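In praise of the ugly gripper

By the second week of a gripper comparison you stop reading the spec sheets. I have spent most of June 2019 testing fingers on a kitchen counter, and I've come out of it more excited about this field than I went in, mostly thanks to the cheapest thing on the bench.

We had three candidates. The Brerura is a beautiful piece of machining with hard fingertips and a stiff drive. The Jakberg is softer and slower, and it forgives you when the arm comes in a little crooked. The third was a plain parallel gripper with its fingers wrapped in crinkled white stuff and tape, and I loved it from the first hour!

Our test was a microwave door. People who work on picking blocks out of bins tend to smile at that, but a door is a wonderful problem. It swings on an arc the arm has to follow, it's glossy, and it changes how much of the counter the head camera can see (an open door hides a surprising amount). I gave each gripper 60 tries, same arm, same controller, same starting pose.

The Brerura managed 20. The Jakberg and the wrapped fingers both finished on 56, and I'd have bet good money against that.

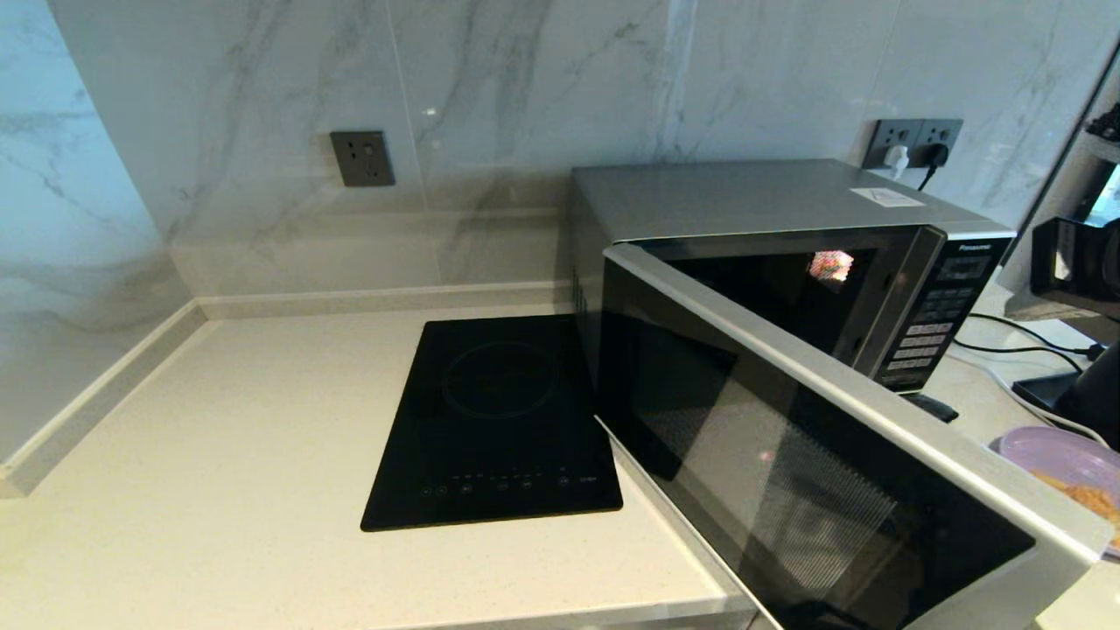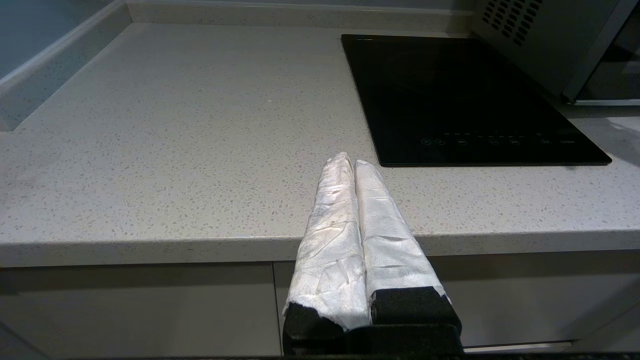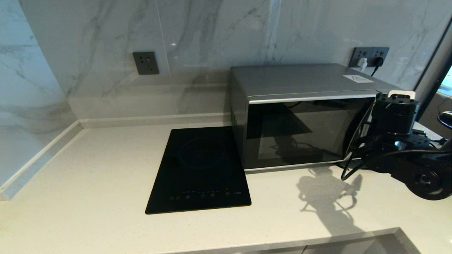
The test counter, with the induction cooktop in all three views. The wrapped fingers are in the middle one.

My argument is that we compare the wrong things. Grip force, stroke, repeatability: all fine numbers, and all measured on a clean steel block by someone who wants to sell you a gripper. What I want to know is how a finger behaves when it arrives at a bad angle, and how long it takes me to change it when I have a better idea. Wrapping is superb at the second. You think of something over coffee, you re-tape, and you're testing again before the cup is cold.

The cameras deserve the same treatment. We argued for days about the head view versus the wrist view, and I think the argument is silly. The head camera knows where the door is. The wrist camera knows where the fingers are. Huron, the controller we run, takes both, and dropping either one made the last bit of the approach noticeably clumsier.

I do have doubts. Wrapping wears, it creases differently every time, and I have no idea what mine would look like after 1000 pulls. Cai, our logging tool, has no field for "condition of tape," so two runs that look identical in the records may have had quite different fingers. That bothers me, and I'm adding the field this week.

But please, if you have a gripper sitting in a drawer, get it out and put something scruffy on its fingers. Give it a door to open. Then send me your numbers, especially if they disagree with mine.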